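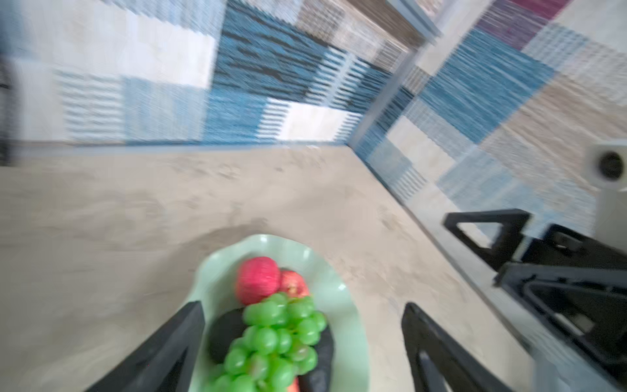 Livby swaps apples again

Mar 4, 2019

What a turnout! The Livby winter fruit swap drew 54 growers to the old school hall, and by noon people were trading apples, recipes and grafting wood (plus plenty of advice) out on the steps.
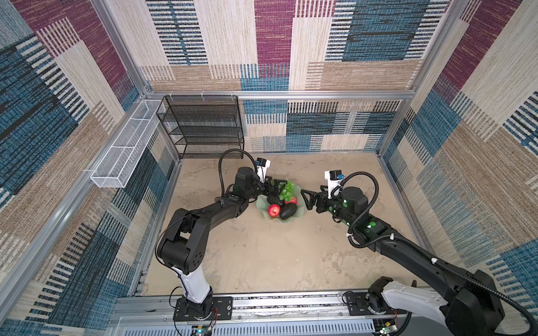 Kristaps Vasiliauskas brought 33 jars of his plum butter and went home with none — he's already promised a bigger batch for November. Veikko Suominen ran two grafting lessons, both packed to the door. Anyone who still wants cuttings can write to the Livby garden club before the buds open.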